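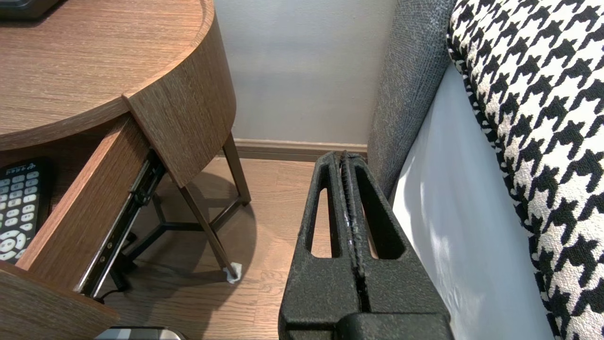 Furniture reuse: what we can collect this spring

The Petus furniture store reopens for donations in February, after a winter spent clearing the back half of the building and putting in proper racking. We can now hold 300 large items at a time, and the collection van is back on the road.

Last year 754 households took furniture from us. Most were moving into an unfurnished flat, often with only a few days' notice from the landlord. Beds and cookers go first, as they always have, but the requests we are slowest to meet are for small storage: bedside cabinets, chests of drawers, narrow bookcases. People tend to keep these when they move, or put them out with the rubbish because they seem too small to be worth a phone call. Please do ring. The van will stop for a single bedside cabinet if it is passing your way.

What we take

Bedroom and living room furniture in wood, metal or cane. Tables and chairs, including odd chairs. Mirrors, if they are in a frame. Sofas and armchairs must still have the fire safety label sewn on, and we have to turn them away without it, however good the condition. Mattresses are accepted clean and unmarked only.

Scratches, water rings and missing handles are fine. The repair bench can deal with most of them, and handles are cheap. Please leave drawer runners attached, even if they are bent or stiff. A matching pair is hard to find once the old ones have gone, and the screw holes seldom line up with a new set. If you have taken a piece apart to get it down the stairs, tape the screws in a bag to the inside of a drawer.

We cannot take built-in wardrobes, flat-pack pieces with swollen or crumbling board, or anything with live woodworm.

Collections

The van covers Birolia and the villages as far as Dullmont. There are 2 rounds a week and they fill up quickly, so expect to wait a fortnight for a slot. Items need to be on the ground floor if at all possible. Empty the drawers before we arrive – last year we posted back two passports and a set of house deeds.

If you can bring things yourself, the side gate on Benedetti Yard is open from 10am until 3pm. Sound your horn if the bell gets no answer.

Prices and referrals

Furniture is free to anyone sent to us by a housing officer, a health visitor or a school. Other visitors are welcome to buy, and nothing in the store costs more than £50. The money pays for diesel, insurance and the rent on the building.

Referral forms have changed. The old blue forms will be accepted until the end of February, and after that please use the new one, which asks for the floor number and whether there is a lift.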